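Introduction to Sports Officiating
Unit 6 Handout: Penalties, Enforcement and Game Flow in Football
Revised November 16, 2021

Read this handout before the second film session. It covers the parts of the rule book that students mix up most often, and it assumes you have finished Unit 5 on crew positions. Rule details differ between high school, college and professional play. Where they differ, use the high school version in your written work unless the question says otherwise.

6.1 What a penalty does

A foul is a rule violation for which a penalty is prescribed. The penalty is what the rule book assigns to it. Students tend to use the two words as if they were the same, and it causes trouble later when we get to declined and offsetting penalties. A team can foul and not be penalized. The foul still happened and still goes on the game card.

Most penalties involve a loss of yardage. Some also carry a loss of down or an automatic first down. A few involve disqualification. When you write up a play, list these separately:

The foul and who committed it
When it happened (before the snap, during the down, after the down)
Where it happened
Status of the ball at the time
The enforcement spot
The down and distance that result

Leave nothing out, even if it looks obvious. Most of the points lost on the March assignment were lost on ball status.

6.2 Dead-ball and live-ball fouls

A false start is a dead-ball foul. The whistle blows and there is no play. A holding foul is usually a live-ball foul. The flag is thrown, the play continues, and the penalty is sorted out when the ball is dead.

The signal for a live-ball foul is a flag and no whistle. New officials blow the whistle out of habit when they reach for the flag. This is called an inadvertent whistle and it has its own set of rules, covered in Unit 8.

6.3 Enforcement spots

Four spots matter for this course: the previous spot, the spot of the foul, the succeeding spot, and the end of the run. The previous spot is where the ball was last snapped or kicked. The succeeding spot is where it would next be put in play.

Work out first whether the play was a loose-ball play or a running play. Then find the basic spot. If the offense fouls behind the basic spot on a running play, check whether enforcement moves back to the spot of the foul - this is the "all but one" idea from lecture, and it will be on the final. Check your edition's year, as this part of the book has been rewritten more than once. 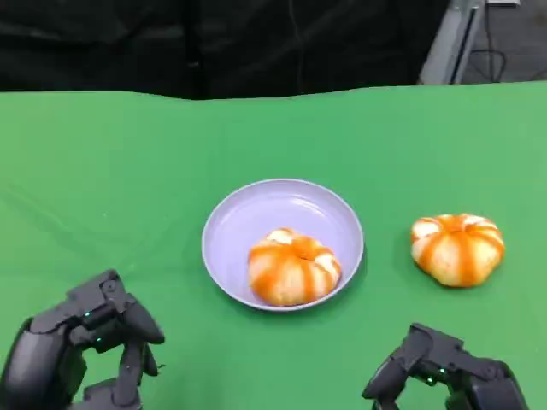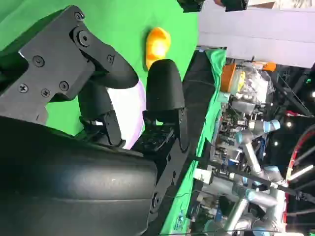

Two views, one location.

6.4 Half the distance

A yardage penalty cannot move the ball more than half the distance from the enforcement spot to the offending team's goal line. If a team is on its own 8 and is flagged for a 10-yard hold enforced from there, the ball goes to the 4. Down repeats and the line to gain does not move.

6.5 Declining and offsetting

The offended team may decline most penalties. The referee explains the choice to the captain in short, neutral terms. Do not advise. Say what the down and distance will be if the penalty is accepted and what they will be if it is declined, then wait.

When both teams commit live-ball fouls during the same down, the fouls often offset and the down is replayed. The main exception involves a change of possession. If the team that ends up with the ball had not fouled before it gained possession, it may be able to keep the ball. Work through the Bawa and Loron plays in the packet for this. They are the same play with the order of the fouls switched.

6.6 Consistency over a game

A crew is judged on whether a hold in the first quarter is still a hold in the fourth. Lopsided scores make this harder. Players get tired, coaches get louder, and there is a pull toward letting small things go to get the game over with. The working rule here is that safety fouls are called the same way at any score. For minor technical fouls away from the ball, talk to the player first if you can.

Assignment

Watch the Himido game film in the library folder, second half only. Pick three flags and write up each one using the list in 6.1. Then write 500 words on one play where you would have kept the flag in your pocket, and explain why. Upload to Trastodex under Unit 6. The upload box cuts off at 1000 words, so put the write-ups and the essay in separate files.

Rule book citations should give rule, section and article. Late work loses one grade per class meeting.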